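Chapter 8
A Morning at the Open Day

I almost skipped the Jallora open day. It was a long drive out to Vollosden in August, and I figured I'd seen enough robot arms to last me a while. 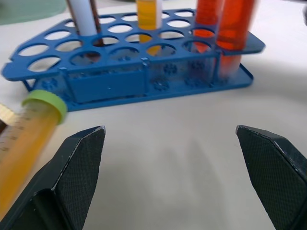

So I got there late, grabbed a bad coffee, and squeezed in beside a bunch of high school students who were asking much better questions than I was. One of them wanted to know how the arm decides how hard to squeeze. The woman running the bench grinned and said that question had eaten most of her year!

I've built this chapter on her answer. Picking up a tube and putting it in a rack is a job you could do half asleep — and it hides almost every problem we care about: finding the thing, lining up with it, closing on it, and letting go at the right moment. The Mostix team told me they had logged about 800 practice runs before they let visitors anywhere near the bench.

We'll start with the grip (Section 8.1), then move on to sensing. Keep a pencil and any small capped bottle handy — you'll need both for the first activity.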